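3.2 Desk surfaces and reported glare

The second part of the survey dealt with the desks themselves. Staff at the two Larna sites had moved from assigned to shared desks in September, and the earlier interviews (Szűcs and Rosales) had suggested that complaints about lighting rose after the move, although the lamps had not been changed. We wanted to know whether the new tabletops played a part.

Questionnaires went to 100 employees, of whom 20 also agreed to a longer interview. Each person was asked how often they shifted their screen or chair to avoid reflected light, whether they used the blinds, and how they would describe the finish of the desk. Illuminance at desk height was set to 760 lux for the measured sessions – higher than most offices need, but close to what the window rows at the Medrano building receive on a clear morning.

Pale tops drew more comments than dark ones. People seldom used the word "glare". They spoke of the desk being "too bright to read on" or said that paper "disappeared" against it. Those who sat facing a window were the most likely to mention it, and those with their backs to the window often said they had not noticed the surface at all. Older staff moved their chairs more often, but the difference was small and we draw nothing from it.

Cable openings were raised without prompting in several interviews. Staff liked a hole near the corner, out of the way of the forearm, and disliked the wide central trays on the older Goron desks, which collected dust and pens. Figure 3 shows a light wood top with a small round opening set flush into the surface. 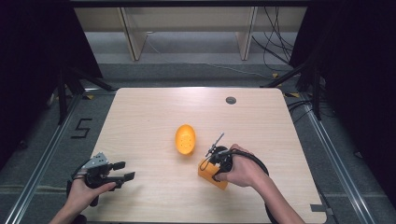
Figure 3. Light wood tabletop with rounded corners and a flush cable opening. A soft glare is visible on the surface.

3.3 Storage and personal items

Shared desks leave little room for personal belongings. Carrillo and Ambrosio coded the interview answers separately and agreed on most of them; the remainder were settled by discussion with Barrera.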